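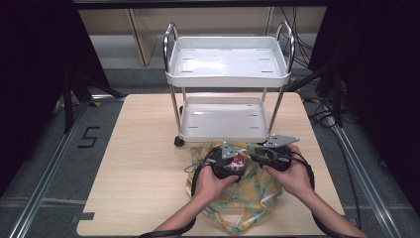 # Storage day at the Prestberg trade hall

I went to the Prestberg home storage open day in December mostly to find out whether a small trolley on wheels deserves the fuss it gets. My sister has two and says they changed her kitchen. I have seen her kitchen.

The hall is a long walk from the station, past a tyre place and a closed garden centre, and the sign for visitors pointed at the goods entrance. Coffee was 3 euros and came in a cup too hot to hold. There were stands from Brakik, who do drawers and drawer inserts, and from Plaritz, who had taken the far corner for trolleys and anything else on castors. I skipped the drawers.

The one I looked at longest was a white two-tier cart, put up on a table so you could see it without bending. It has two trays with raised rims, thin silver legs between them and a chrome handle curving up at each end. I will say it looks neat. I will also say that anything looks neat with nothing on it. The top tray is very shiny and throws the light straight back at you, and I can't see a surface like that staying nice in a house where people put down keys.

Then there are the slots. The base of the top tray has small rectangular ones in it. Ilze Rätsep, who was running the Plaritz corner, told me they are there for air and for crumbs. Crumbs going where? Onto the lower tray, she said, which you then wipe. The lower tray is made in the same style, so I suppose some of them carry on to the floor. She took this well, but she didn't have an answer.

The little tidying session was better than the sales talk. The idea is that you start with the sort of thing that drifts about a home and find a place for it on the cart. One of the items was a see-through fabric bag with pale yellow circles and teal-green patterns, and it lay crumpled on the table in front. There was also a small round thing, red and white, that I took for a wrapped sweet, though it might have been a ball. I liked that they used bits like these. Most shows give you six matching jars.

It did raise the question of what two open trays are supposed to do for a sweet and a floppy bag. A bag like that has no shape of its own. You can fold it, and it will stay folded until you want whatever is underneath. The rims will stop a ball rolling off, fair enough, but a tray with loose bits in it is still a tray with loose bits in it. Ilze's suggestion was small boxes inside the trays. Those were on the next table, at 36 euros the set.

The cart itself was 98, which I had to ask for, as the card only gave a product number (3054). For that I would want to push it across my own kitchen, where there is a lip between the tiles and the boards. The casters are small and black, and small wheels and I have a history. The hall floor was grey carpet, and with the cart up on the table there was no trying it on that either. I asked if one could be put down. Later in the afternoon, I was told, and I had a train.

On the way out I passed the Hứa stand, who were selling plain hooks. I bought a packet. My fabric bags now hang on the back of the larder door, and the floor underneath has nothing on it except the cat's bowl. My sister says I should go back in spring when they let you try the wheels. I might, if they sort out the sign.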